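Home Units Readings Contact Search this site Enter keywords

Vatcombe Housekeeping Skills, Unit 2: Meeting rooms between bookings

Start with the tabletop. Clear papers and cups, wipe with a damp cloth, then dry it. Leave any monitor where it stands and dust the back as well as the front.

Chairs come last. Hold the chair on both sides and push it in square, backrest facing out. Cloths and coats left on chairs go to the Ornley desk.
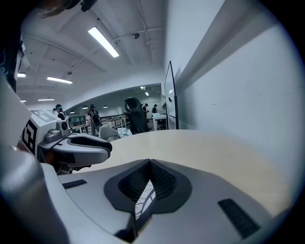
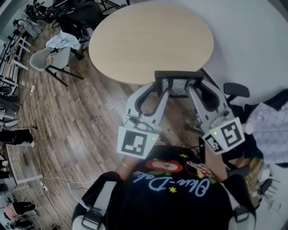

Fig. 2. Light wood tabletop with monitor at the back edge (first); office chair at the round table (second).

Time allowed is 25 minutes per room, 40 for the Gebru room. Read page 26 before the March practical.

We use cookies to improve this site. Accept Decline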